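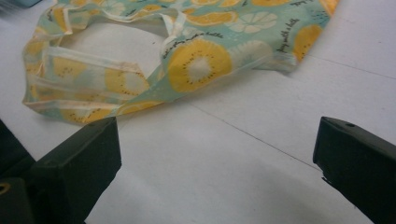

# Reusable Bags: Collection Gallery

The Skyrme Household Collection holds up to 1000 items of everyday use, most of them given by families in the town and the surrounding villages. The gallery on this page is devoted to shopping bags. It has been prepared by Tegwen Cadwaladr, Collections Officer, and accompanies the display on the first floor, which opens to visitors on 15th April.

Shopping bags entered the collection late. Before 2000 they were accepted only when they arrived with other goods inside them, and several good examples were passed on to the charity shop in error. The present policy treats a bag in the same way as a teapot or a tablecloth. It is entered in the register, given a shelf and made available for study on request.

## Bag with fruit print

The bag is of thin, slightly translucent fabric in pale mint green, printed with large slices of yellow kiwi and white citrus. Black lettering in a cursive, handwritten style appears among the fruit.

The long loop handle is edged with a lighter, cream-coloured trim. Where the fabric lies over itself, a kiwi slice beneath shows through in a paler yellow.

The bag is shown folded and gathered on a white tabletop. Visitors who wish to study the print laid flat may ask at the Urnia Room desk.

## Notes on the display

Bags in the first-floor cases are changed twice a year, in April and again in the autumn. Thin printed fabrics are kept in the lower drawers between showings, where the light does not reach them. Colours on a visitor's own screen may differ a little from those of the object.

Catalogue entries give the colour of the ground first, followed by the pattern, the handles and any lettering. The maker is recorded only where a label survives or where the donor has been able to supply the name. Entries are revised when further information is received, and earlier wording is kept on the register card.

Emrys Parri, Keeper of Textiles, has written a short guide to the folding and storage of light fabric bags. It is sold at the desk, price £2, and may be consulted without charge in the reading area.

## Visiting and enquiries

The display is open during the usual hours of the house. Parties of more than 5 are asked to write in advance, as the first-floor landing is narrow. The lift serves all public floors. Bags and coats may be left in the cloakroom next to the Mallard Gallery.

Offers of further bags are welcome, in particular those with printed patterns of fruit, flowers or vegetables. Donors are asked to write before sending anything by post and to state, where known, the year in which the bag was bought and the use to which it was put. Items should not be washed or ironed beforehand.

Requests to reproduce photographs from this page should be addressed to the Collections Officer. A form is available from the desk or by post.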